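Getting marks off white tables, shelves and worktops

I own far too much white furniture. It started with one desk and then a friend was moving out and giving away a pair of bookcases, and before I knew it the whole downstairs looked like a dentist's waiting room (a nice one, I hope!). I love it in the mornings when the sun comes in. I love it a lot less when I find a ring from a mug of coffee that I swear I put on a coaster.

So these are my notes from years of wiping. Most of them are for painted or coated tops. If yours is bare wood or real stone, skip ahead, and please don't go putting vinegar on marble because I did that once to a windowsill in a rental and I still think about my deposit.

Start with dish soap

Warm water, a small squirt of dish soap, a soft cloth wrung out until it barely drips. I know, thrilling. But I used to go straight for the strong stuff and half the time I was just smearing old spray around. Wipe with the soapy cloth, wipe again with plain water, then dry it with a clean towel. The drying is where I used to get lazy and it's why everything looked streaky.

Do the edges too, and the underside of the edges, where people grab the table to pull their chair in. Go on, run a finger along there now. Sorry.

Coffee and tea rings

Baking soda and water, mixed to a paste about as thick as toothpaste. Dab it on, leave it for 15 minutes and wipe it away with a damp cloth. Don't scrub! Baking soda is gentle but it is still gritty, and on a glossy top you can end up with a dull patch that shows every time you turn the lamp on. Try it at the back first.

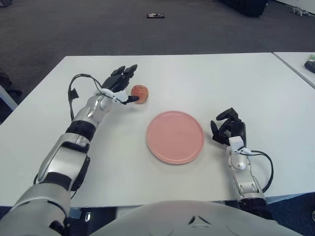 Last updated: June 2019

Ink, crayon and marker

Ballpoint comes off with rubbing alcohol on a cotton ball, most of the time. Roll the cotton ball over the mark so you're lifting the ink and turn it to a clean side as you go. Keep the window open, and keep it away from anything varnished or shellacked – it will take the finish right off.

Crayon I do with a hair dryer on low and a paper towel. Warm it a little, blot, warm it again, then soap. Permanent marker is a pain. Scribbling over it with a dry erase marker and wiping right away sometimes works, and sometimes gives you two colors to worry about.

Scuffs and gray streaks

A melamine sponge is the one everybody recommends, and yes, it works, but it's basically very fine sandpaper. Damp, light pressure, small circles, matte surfaces only. For the gray streaks you get from metal things being dragged along, try a plain white pencil eraser before anything else. My neighbor Catríona Doherty taught me that one and I have felt smug about it ever since.

If something has gone deeper than the surface and you can see a chip, wait until it's fully dry and fill it with a matching touch-up pen or a dab of appliance enamel. Two thin coats look better than one blob.

Yellowing

This is the one I get the most mail about. If it's grease (kitchens, mostly), the soap will shift it after a few goes. If it's from sunlight, it's in the finish itself and no amount of wiping will bring it back, so save your elbows. You can sand and repaint. I start with 100 grit if the old paint is rough or flaking, then work up through the finer papers, and I finish with a quick pass of 400 between the last two coats. Vacuum the dust before you paint or you'll be picking it out with tweezers in February like I was.

Move your plant pots around now and then, too. A pale circle in a yellowed top is a lot more noticeable than the yellowing was.

Carpet under the table

Drips go somewhere! Blot with a dry white cloth first, then cold water, then blot again from the outside of the spot toward the middle. Felt pads under the legs are for hard floors – on carpet I use the wide plastic cups, and I shift the table an inch or two every couple of months so the dents don't set. An ice cube left to melt in an old dent will plump it back up, and then you fluff it with a fork.

Next time I'll do white grout, if I can face it.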